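Re: [preserves] Quince paste that won't set
From: Mariama Yakubu
To: the preserves list
Date: November 27, 2023

Bernice Quartey wrote:

> I followed the recipe that went out in September, with quinces from
> the Tudusdale market, and after three days in the pan the paste is
> still the texture of baby food. Tastes wonderful. Can't be sliced,
> can't be picked up, can hardly be looked at. Do I boil it again, add
> pectin, or bury it in the yard? Also it's orange. I was promised red.

Bernice, put the shovel away. I've made quince paste every fall since we moved to Nellside and have ruined it in most of the available ways, so let me go through yours in order.

You didn't say how long you cooked it after the sugar went in, but I'd bet you stopped when it started spitting at you. Everybody does. The spitting stage is where the work begins, I'm sorry to say. Long sleeves, a long spoon, and the widest pan you own. Mine is an old Vlček preserving pan with one handle and a dent, and it has outlasted two stoves.

For the record, my last batch was 1094 grams of purée after sieving, and I used 1000 grams of sugar. The old rule says equal weights. I went under because that was all the sugar in the house, and it set fine, so take the old rule with a little salt. (Don't take the paste with salt. Someone on this list tried that.) 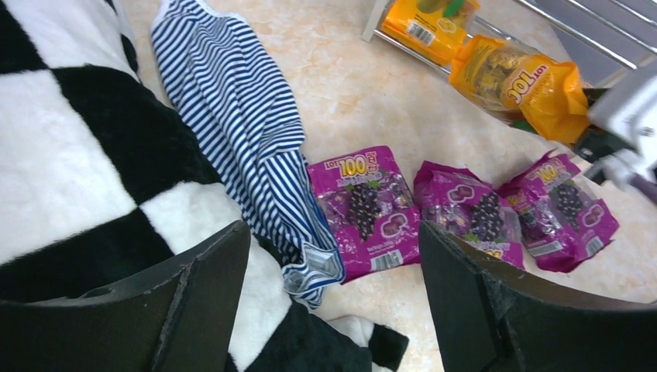
The color is the same problem as the set. Quince goes from yellow to orange to brick red with long, slow heat, and if yours is orange it simply hasn't been in the pan long enough. Some varieties never get past a sort of rusty pink, and they taste no worse for it. I wouldn't add food coloring, though I know there are people here who do, and they know what I think of them.

So yes, boil it again. Scrape it all back into the pan with a splash of water, just enough to loosen it, and warm it gently until it's smooth before you turn it up. Then stir. You want the spoon to leave a track on the bottom that stays open while you say your full name and address. When the paste starts coming away from the sides in one sulky lump, give it another 5 minutes and get it out.

No pectin. Quince has more pectin than it knows what to do with, especially if you cooked the cores and peels in a cloth bag with the fruit. Did you? The September recipe was vague on this point, and I say that as the person who typed it.

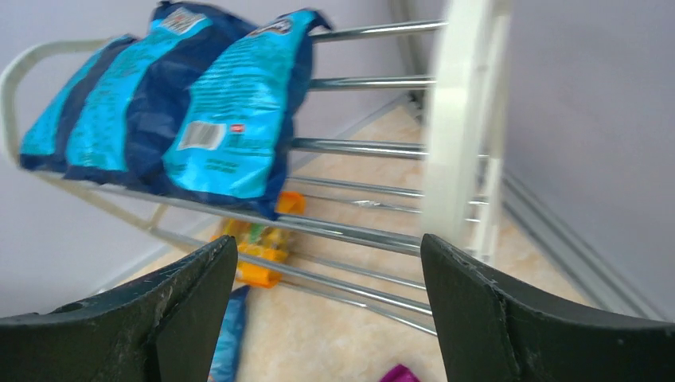 Drying is the other half, and most recipes give it one line. Spread the paste in a lined tray no deeper than your thumb is wide, and leave it somewhere warm with moving air until the top feels like leather. Then flip it onto fresh parchment and do the other side. I use the oven on its lowest setting with the door propped open. You can manage without the oven if you have a folding clothes rack, the kind with off-white tubing: open it out flat near a radiator, lay a couple of wire cooling racks across it, and set the trays on those. Check that it's level first, or you'll get a wedge. My family now does without a place for socks for most of November and has stopped bringing it up.

Once it's dry on both sides, wrap it in parchment and keep it in a tin. No plastic wrap, it sweats. Mine keeps for some 9 months in a cool cupboard, if it's hidden well.

If you do all this and it still won't slice, stop fighting and put it in jars. Call it quince butter, write the label in nice handwriting, and serve it with Bruvine, that crumbly white cheese they sell at the dairy stall. I took a failed batch to a dinner two years ago under that name and was asked for the recipe.

One question back to you: were your quinces fully yellow, or still green at the stem? And did you rub the fuzz off? It doesn't matter for the set but I'd like to know who I'm dealing with.

Mariama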